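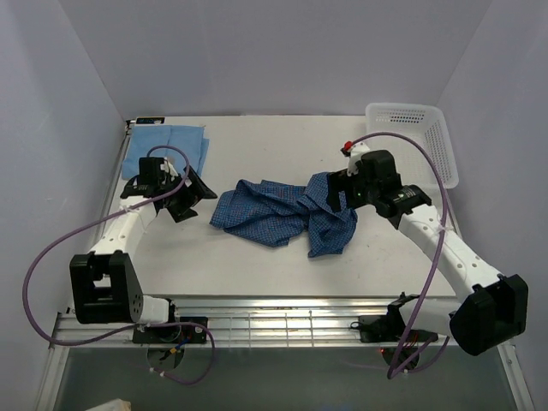
**Where to grip a shirt**

Cloth is a poor fit for the usual planning pipeline. A rigid part has a pose, and the pose can be written as six numbers. A crumpled shirt has no such description, and a planner that waits for a full estimate of its shape will wait a long time. The software group at Burkar, based in Driridville, has dropped the estimate altogether. Its controller, called Prirnholm, keeps no model of the garment. It takes the camera images and the joint positions of both arms and returns a short run of motion targets.

The training set holds 438 recorded episodes of two arms handling clothing on a table, with a folded stack to one side and a bin to the other. Each episode was logged under teleoperation and replayed before it was accepted. Replay found faults that the recorder had missed, chiefly dropped images and clock drift between the left and right arm. Episodes with more than 100 milliseconds of drift were thrown out.

The wrist view carries most of the information at the moment of contact. From a fixed camera, the gripper hides the fabric it is about to take. From the wrist, both fingertips and the cloth between them stay in view, and a printed pattern helps further: checks bend and bunch where the fabric does.

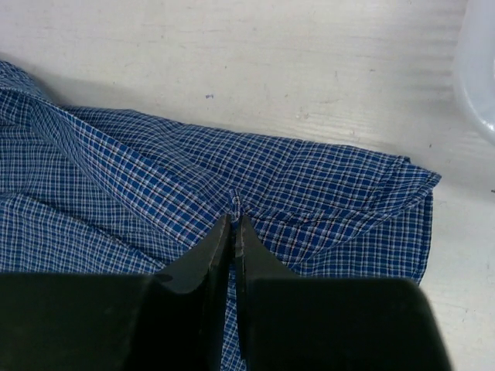
*Wrist view of a grasp. The checks converge at the point between the two fingers.*

Finger position alone is a weak signal. Thin cotton changes the closing gap very little, so a held shirt and an empty gripper give similar readings. Prirnholm therefore runs a small classifier on the wrist image after each close command. If the score is low, the fingers open and the policy is queried again from the current state, with no return to a home position.

Timing took longer to settle than perception. The policy predicts 38 steps at once and the controller carries out the first 9 before asking for more. Longer runs gave smoother travel but reacted late when a sleeve slipped. Shorter ones made the arms hesitate at each join. Overlapping predictions are now blended, with the newer one given more weight.

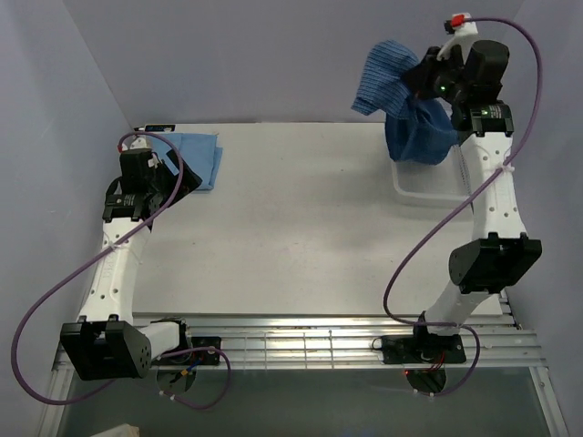
Issue of March, page 38

Release is handled by the same policy. An earlier version used a fixed drop point above the bin, which worked for small items and failed for anything that hung low – the trailing part caught on the rim. The current version looks at the hanging cloth and picks the height itself.

The arms are not planned as a pair. Each has its own collision check against the table and walls, and a separate monitor stops both if the distance between the grippers falls below a set limit. The group accepts that this rules out some two-handed folds. A joint planner is being tested in Nagano and is still too slow for use in the loop.

Logging tools are next on the list. At present a failed run has to be scrubbed through by hand, one camera at a time, with the joint traces open in another window.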